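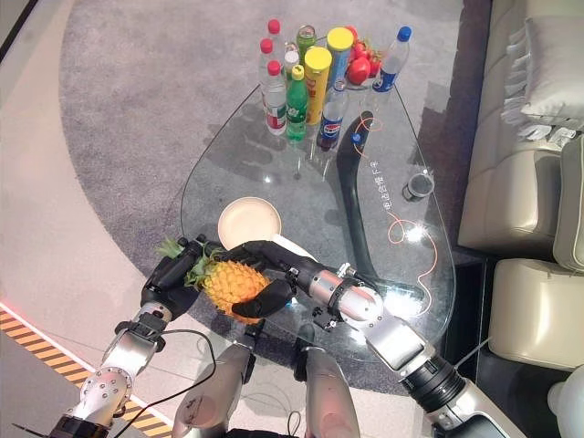
How long does a pineapple keep once it's home? Two or three days on the counter, four or five in the refrigerator, and up to a week if it's cut and kept in a sealed box.

June – Speaker notes, produce handling talk, Treltbridge library
By the Nellex Kitchen Classes office
Print this page | E-mail this page

Slide 1. Say hello, point out the handouts. The talk runs 50 minutes with questions at the end.

Slide 2. Start with picking. A pineapple doesn't get sweeter after harvest. The skin may turn more yellow at home and the flesh may soften, but the sugar is set when it leaves the plant. So choosing well at the store matters more than waiting.

Slide 3. What to check. Smell the base. It should smell sweet, with no hint of vinegar. Press the side – it should give a little. Leaves should look fresh. Pulling one out of the crown proves very little, and people will ask, so say it now.

Slide 4. Color. Green skin can hide ripe fruit. Ask who has passed one up for being green. Wait for hands.

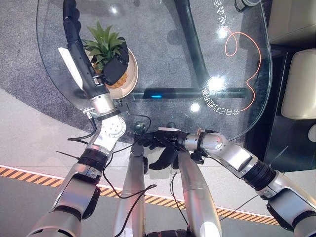
Slide 5. Cutting. Take off the crown and base first so the fruit stands flat. Slice the skin down in strips, following the curve. The eyes run in diagonal lines, and a shallow V cut along each line removes them with less waste. Show the Sandhu knife, then the ordinary one. Both do the job.

Slide 6. Gelatin. Fresh pineapple has an enzyme, bromelain, that keeps gelatin from setting. Canned fruit is heated, so it works fine. The same enzyme softens meat. Keep a fresh pineapple marinade short or the outside goes mushy.

Slide 7. Freezing. Chunks on a tray first, then into a bag. Good for smoothies and baking, poor for fruit salad.

Slide 8. Questions. The Mosholm group asked about growing one from the crown. It can be done on a sunny windowsill, but fruit takes two years or more. Recipe cards are on the side table by the door. Please return the pens.

Last updated: June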